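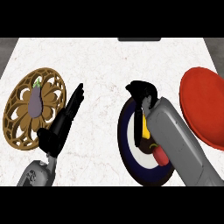 Pre-run checklist, simulated kitchen table, two-arm task
Checked by: Hendrik Verbruggen
Date: 1 Feb 2026
Site: Trevport

1. Both arms load with the correct hands. OK
Comment: Much smoother than the old Lerby build!

2. Arms start clear of each other. OK

3. Aubergine rests on the trivet without sinking through the lattice. OK
Comment: Really pleased with this one, the openwork gave us jitter for weeks.

4. Pepper stays put when the plate is nudged. REPEAT
Comment: Slid in 9 of 60 trials. Try more friction before the next batch.

5. Red plate empty at reset. OK

6. Joint speed limits match the real arms. OK
Comment: Please don't raise these, even for a quick demo.

7. Stop key halts both arms and marks the episode as failed. OK

8. Episodes saved and readable. OK
Comment: 1,392 so far, and the grasps are lovely and varied. Keep the fumbles in too, they're great for learning recovery.

Open: item 4, recheck in March.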